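The Second Reading

The result came on a Tuesday, in the small hours, and Jeanine Schouten read it standing up with her coat still on.

She had walked to the laboratory from the tram because she could not sleep. The building in Murnstead was old and had been a school for nurses before, and at night the pipes made a noise like a person clearing his throat. She opened the door of room six, she switched on only the lamp over the desk, and she woke the computer. The evaluation had finished at ten past two. There was one number on the screen for the old method and one number for hers, and hers was higher.

She read it a second time. Then she sat down.

For two years she had worked on one question, and it was a simple question, so simple that at parties people believed they had not understood it. When you teach a robot by moving it yourself, many times, and it learns from your movements, which of your movements should it keep? Everybody in the field said: keep the good ones. Throw away those where the hand shakes, where the teacher stops and thinks, where the thing is almost dropped and then saved. Clean teaching makes a clean pupil. Her professor had said this, and the professor of her professor.

Jeanine had collected 2196 demonstrations with the two arms on the table. A person in another chair guided them, and the arms repeated, and the computer wrote it all down. Put the bread in the bag. Take the bread out of the bag. Move the bun from the left to the right. After this she had gone through them alone, during one whole winter, and marked the ones with hesitation. There were 1118 clean ones. The others she should have deleted, and she did not delete them.

She could not have said why, at that time. Later she wrote a paper which gave three reasons, and all of them were correct, and none of them was the one she had in October, when her finger was over the key.

The one she had in October was her father.

Her father had been a baker in Mesau. It is a small town with a river and one street that goes up. He had learned the work from a man called Ó Ceallaigh, who came there from far away after a marriage, and who kept the marriage one year and the bakery thirty. Ó Ceallaigh did not speak the language well and he never explained anything. He only said: look. So her father looked. And what he remembered, when he was old and told it to her at the kitchen table, was not the good mornings. The good mornings all looked the same. He remembered the morning when the dough was too wet and the old man stood with his hands above it, without touching, for a long time, and then did something different with his thumbs.

"If he had sent me out of the room that morning," said her father, "I would know nothing about wet dough until today."

She had been eleven years old, and bored, and had wanted to go out on her bicycle.

So she kept the bad ones. She made from them a second set, and she let the robot read the clean set first and the troubled set after, with a small signal that told it: now comes the part where the teacher is not sure. She called this the second reading. It was a poor name, and in Esetmont, where she presented it in the spring in a room with too many chairs, a man with a very nice scarf told her so.

"And it is also wrong," he said, in a friendly way. "You are teaching it to be afraid."

She had no number then to answer him with. She said thank you for the comment. In the train home she wrote on the back of the program: afraid or careful? How does one measure it?

It took her until winter to build the test. It had 999 trials, because the counter she used had three digits and she did not want to write a new one. In each trial the bakery goods lay in another place on the wooden board, or the bag was turned, or it stood nearer to the edge. For half of the night the arms worked with the old method and for the other half with the second reading, and in the morning she swept the crumbs and bought new pastries from the shop at the corner. The woman in the shop believed that she had a large family.

The old method was fast. She had to admit it was nice to look at. It went down to the bread as if it had never in its life had a doubt, and when the bread was where it should be, it took it, and when the bread was two fingers farther, it took the air, and went up again with the air, and put the air in the bag with great care.

The second reading was slower. The first time she saw it, she thought that the program had crashed. The right arm came down above the doughnut and it stopped. It did nothing. She already had her hand at the red button. She looked at the gripper, and at the doughnut, and she noticed that she was holding her breath in the same way as one does beside a bed where a child is almost asleep. 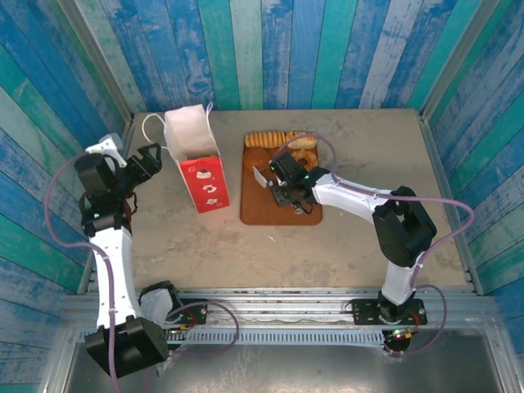
The right gripper above the doughnut, the left one open toward the bag.

Then the gripper turned a little, as much as one turns a key that does not fit well, and went down, and closed.

She did not shout or jump. She wrote in the notebook: trial 296, pause, correction, grasp. She underlined "correction" and after a minute she erased the line with a rubber, because one trial is not a result.

But now it was a result. It was there on the screen in room six, under the lamp. She checked if she had mixed the two columns. She had done this once as a student and she had never again trusted a column. She had not mixed them. She checked if some trials were counted twice. They were not. She looked at the recordings of the failures, the ones with the second reading, and there were enough of them to keep her modest. In one of them the arm had waited so long above a bun that the time was over. In another it squeezed the twisted pastry until it was two pastries. The man with the scarf would like that one and she decided to put it in the talk.

At half past five the pipes cleared their throat and the first tram went by.

She wanted to call somebody. Her professor was on another continent and it was night there, or perhaps it was noon, she could never keep it in her head. Her father had died in the year before she began. She held the telephone and went through the names, and they were all people who would be glad, and to all of them she would have to explain first what she had measured, and by the end of the explanation the gladness would be a little cold.

She put the telephone back in her coat and went over to the table. The three walls around it were of old-looking boards in blue and green stripes. She had always found them too cheerful for the building, but this morning she did not mind them. The program was stopped. The arms stood as they had stopped, and she took one bun which was from yesterday and sat down on the stool.

It was dry, and the salt was not right. Her father would have put it down after one bite and said nothing, and his eyebrows would have said it for him. She ate it all. While she was eating she looked at the right arm and tried to find in it something of the old man she had never met, who stood with his hands above the dough on a morning in Mesau before she was born. She did not find it. It was a motor and another motor and a cable.

Then she wiped her hands on her coat, set a new board of bread, and started the test again from trial one, with the columns exchanged, to be sure.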